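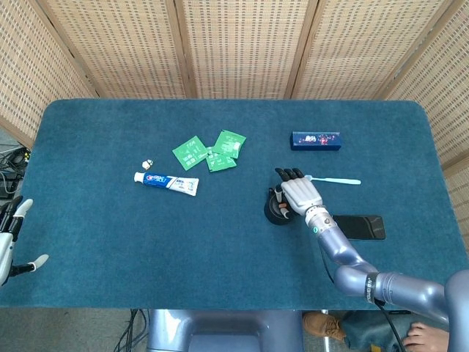
Toothpaste on the teal table, with the woven screen behind.

Home | Studies | Join Us | Contact

Come brush your teeth for us! Fallholm households wanted

Posted 9 October 2020 by the Tarnbridge home habits project

Hi neighbors! I'm looking for people who will let me be nosy about their bathroom routine for a few weeks. I run a small project out of Tarnbridge that looks at how ordinary folks fit brushing, flossing and all the rest of it into a busy day, and I need 42 households in Fallholm and the streets out toward the old mill (if you're not sure whether you count as Fallholm, just ask, I'm pretty relaxed about the map).

I've been at this since 2016, when I started out with a shoebox of paper diaries and a lot of goodwill from my neighbors. That first round was mostly retired couples, who were wonderful and wrote me pages and pages. This time I'd love to hear from people with odd schedules – night shift workers, parents of babies, students sharing one sink with too many roommates.

What you'd be doing

You keep a diary for 7 nights in a row, then take a week off, then do it once more. It's a single page per night. You write down when you brushed, what else was going on in the house, and whether you skipped it. Please don't fib about skipping! I skip too, and a diary full of perfect evenings is no use to me at all.

After the second round I'll call you for a chat. Half an hour is plenty, though some people get going on the subject of their kids and toothbrushes and we run over, and I never mind that.

There's no exam, no dentist, and you don't have to change brands. Use whatever you already have at home.

Who can join

Anyone 18 or over who lives in Fallholm at least five nights a week. Kids can be part of a household diary if a parent fills it in for them. Dentures, braces, bridges, all welcome. If you work in a dental office I'm going to have to say no this time, sorry – you know too much.

What you get

Each household gets a $42 grocery card once the second diary is in. You'll also get a copy of the write-up, which I try to keep short and readable. My last one had a whole section on people who brush in the shower (there are more of you than I expected).

Your diary goes in under a number, and your name stays out of anything I print. You can drop out whenever you like, and you don't have to tell me why.

How to sign up

Send me a note through the Contact page with your first name, how many people are in the house, and the best time to reach you. Put "Fallholm diary" at the top so it doesn't get lost in my inbox. Or drop a card in the mail to Box 559, Tarnbridge. Diaries go out in November, and I'll write back to everyone either way.

Last updated: 9 October 2020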